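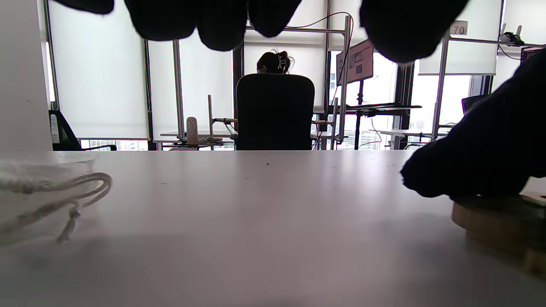 Office life > Desks and storage > Bags, cords and ties

Drawstring cord coming apart, bits all over the desk

491 views
Share (3)

Aníbal Mosquera

I share an office on the upper floor of the Vistanura building, big windows, pale grey tables, the sort of surface that shows up every crumb anyone has ever dropped within reach of it. I've made my peace with the crumbs. Most of them are mine.

What I haven't made my peace with is the bags. We keep our odds and ends (cables, spare gloves, samples, the one allen key) in those milky see-through plastic bags with a white braided cord at the neck. They came in a box from Tuncer and whoever ordered them was feeling confident, so we have more than 100 of the things and will presumably be buried with them. The bag part is fine. The cord is the trouble. It starts out as a tidy braid and after a few weeks of being opened and shut the end has turned into a little tassel, like something off the corner of a cushion. The tassel sheds. Then the braid loosens further up and the cord won't go back through the hole in the bag if it ever slips out, and it always slips out when you're holding the bag by the cord over the floor.

I've tried tying a knot in the end. It holds for a bit and then works its way off, and you're left with a tassel and no knot. I've tried sticky tape, and the tape went grey and furry and came home with me on my sleeve.

So, two things. How do I stop the ends fraying without spending an evening on it? And is there a better way of keeping the bags so they don't lie about the table like something that's washed up on a beach? They're too floppy to stand and too slippery to stack. I don't know what the cord is made of, before somebody asks. It's white and it annoys me.

hemline_hattie

Somebody is going to ask, and it's me, because the whole answer depends on it.

Snip a short bit off one cord, take it outside, hold it with tweezers over something that won't burn and touch a flame to it. If it shrinks back and goes into a hard little bead, it's man-made. If it burns like paper and leaves soft ash, it's cotton or similar. Please don't do this at your desk. I once did it at mine and met the entire building in the car park.

If it's man-made, you can seal the ends with heat. Trim the tassel off first. Cut straight across into the solid part of the braid, where it's still properly tight, then bring the end close to the flame and take it away again as soon as the strands have stuck together. You want the side of the flame, and less time than you think. Let it cool before you touch it. People roll it between their fingers while it's still soft to get a neat point, and people then have a blister on each finger. Take the cord out of the bag before you start. A thin plastic bag and a lighter have nothing to say to each other.

If it's cotton, heat's no good and you want glue or thread. Ordinary clear-drying craft glue will do. Mark where you want the end to be, wrap a bit of tape tightly round that spot, and cut through the middle of the tape so the strands never get the chance to spring out. Dab glue on the cut end and let it soak in. When it's properly dry, peel the tape off and put another thin coat round the outside. Leave it overnight hanging off the edge of something. If you lay it flat it will glue itself to the table, and from what you say about that table you don't need any more on it.

The smartest finish is whipping, where you wind sewing thread round and round the end and tuck the tail under. It takes a minute or two per cord once your hands have learnt it and it will outlast the bag. For the number of bags you've got I'd call it a hobby.

Your knot works loose because you're tying it in the part that has already gone. A knot in a tassel is only a hat. Cut back to firm braid, seal it, then tie a knot just behind the sealed end and pull it down hard. It should stay put, and it'll stop the cord slipping out of the bag as well.

To get a cord back through the neck of the bag, fasten a small safety pin to the end and shuffle it along the channel from outside. Go slowly round the seam, and close the pin properly or you'll have a bag with a hole in it and a new thread to start on here.

Bertie from Votura Road

Throw them away and get a tin.

loose_ends_dept

Bit harsh, Bertie, although I have a tin and I'm very happy with it.

On the second half, nobody can make a floppy bag behave on a table, so get them off the table. You've got the cord, so use it. A row of hooks under the edge of the desk or along the side of a shelf, and each bag hangs by its own loop. I paid 80p for mine at the hardware shop. Stick-on hooks are fine for gloves and light cables. Anything heavier wants screwing in, and ask whoever owns the desk first, as I did not.

Hang them by the loop with the neck pulled shut, and leave the loose end alone. I suspect half your fraying comes from everybody grabbing the bag by the tassel. Ours did. We put a spring toggle on each cord, the kind you get on a coat hood, and people started pulling on that instead.

For the empties, press the air out, fold each one into thirds lengthways, roll it up from the bottom and wind the cord round it. They'll sit on end in a shoebox. Keep a few handy and put the rest in a cupboard with the door shut.

And wipe the table with a barely damp cloth before you sweep it with your hand. Cord fluff just skates about if you chase it dry. Crumbs too.

Comments

Aníbal Mosquera
It shrank into a bead, so man-made. I've done a batch with a lighter on the back step and the ends are solid, if not beautiful. One looks like a burnt match. Hooks ordered.

Drivby
Nail varnish works on the cotton sort if you've no glue. Clear, unless you want it to look festive.

hemline_hattie
It does, but it goes brittle and cracks where the cord bends. Fine till May.

Bertie from Votura Road
Still say tin.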